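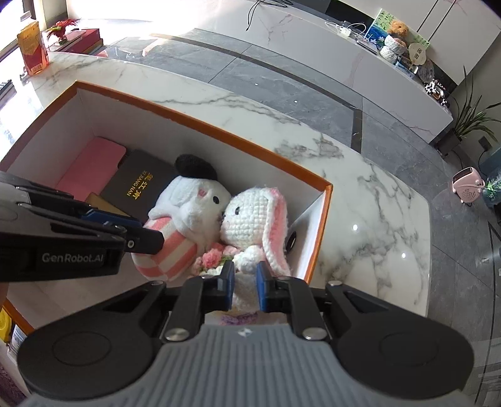
Demyd Stetsiuk wrote to ask whether a preacher can really know the day the world will end, because one on the radio in Avbridge had picked a day in February.

## Can anyone know the date?

Plenty of preachers have said so. They add up numbers from the Bible, often the number 7, which turns up there a lot, and then they announce a date. Funny how two preachers can read the same pages and get two different answers.

The day comes. People eat breakfast. Then the preacher says there was a mistake in the math and gives a new date. Would you trust a weather forecaster who did that?

The Bible has a line about this too. In the book of Matthew, Jesus says that no one knows the day or the hour. Many churches read that and leave the calendar alone.

So if somebody tells you a date, ask:

- How did you work it out?
- Have you picked a date before?
- Are you selling a book about it?

If the last answer is yes, keep your allowance in your pocket.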